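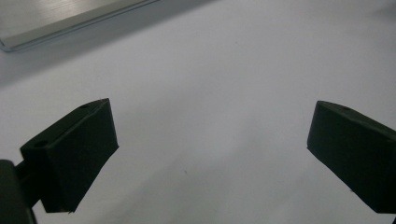
Metal plate on a white surface

April 2025

I've been reading up on salt lately - mostly because my blood pressure crept up over the winter and my doctor gave me a look. The Mostgate clinic handed me a food diary, and after 5 days I found out my lunchtime soup was the worst of it. One can had 1,003 milligrams of sodium! I'd been eating it at my desk thinking I was being good.

So now I make a big pot of bean soup on Sundays with lemon and lots of garlic, and I honestly like it better. I rinse the canned beans too, and I check labels on bread, which I never used to do.
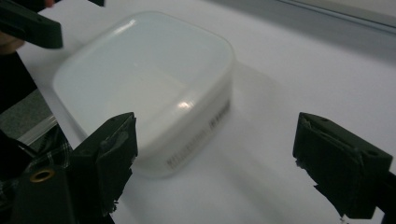 Next month's walk

We meet at the Geltley parking lot and go at an easy pace. Bring water!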